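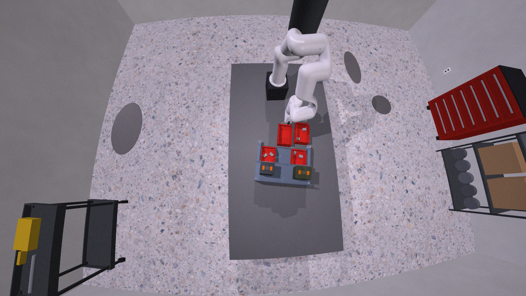 Planner picks the far bin every time, even when the near one is closer
Forum: Motion planning and task sequencing

tcaldeira
Posted 30 Dec 2023

Hello all, and apologies in advance for the length, I never did learn to write a short post. I'm Tarcísio Caldeira, I look after the pick sequencing code at Killis, and I've been going around in circles with this sim cell for longer than I'd like to admit.

The setup is simple enough. One arm on a pedestal, four red bins, small grey parts. Two bins sit on the mat and two on the rack. The sequencer is supposed to take whichever part has the cheapest path from where the gripper is now. When I start with the gripper over the empty bin on the mat, I'd expect it to go next door, to the other mat bin, where there are two parts waiting. Instead it heads for the rack. I ran 500 starts with small random joint offsets and it went to the rack first in 241 of them, which is far too many for my taste.

I've checked the part poses and they look right to me. Cost is joint-space path length, planner is a plain RRT-Connect with a 3 second limit. Has anyone seen this before?

mossy_gearbox
Welcome! And please don't apologize, the long posts are the ones I can help with.

My first guess would be the cost. RRT-Connect doesn't give you a shortest path, it gives you a path, and if you rank parts by the length of a single raw path then you're partly ranking them by luck. Try shortcutting every path before you compare. We had the same thing on the Bittencourt line in June and smoothing first cleared up nearly all of it.

brulville_ben
I'll disagree with mossy a little (fondly, as always). Luck ought to even out over that many starts, unless the two bins are close to a tie, and next door versus over on the rack doesn't sound like a tie to me. I'd look at the IK seeds. If the mat bin solution comes back with the wrist flipped, you pay for a big wrist turn and the rack looks cheap by comparison. Print the goal joint values for both and see.

mossy_gearbox
Fair, though raw RRT paths can be horribly lopsided when there's a rack to get around. I'd still smooth first — it's one line and it takes a suspect off the list.

tcaldeira
Thank you both, this is so kind of you. I did both over lunch. Shortcutting brought the rack-first runs down to about a third of what they were, so mossy, you were onto something. Then I printed the goals, and Ben, on all the ones that were left, joint 6 is nearly a full turn away from the start. I was only asking the solver for one solution per grasp!

brulville_ben
There's your flip. Ask for 7 or so seeds, keep the solution nearest the current joints, and plan to that one.

korelier_fan
Jumping in with a worry. Nearest in joint space isn't always reachable without hitting the side of a bin, so keep the second best around as a fallback. I lost a good week to that one.

tcaldeira
Good point, I'll keep a short list per part and walk down it. The change is running on the same set of starts now and I'll post the new count in this thread when it's done.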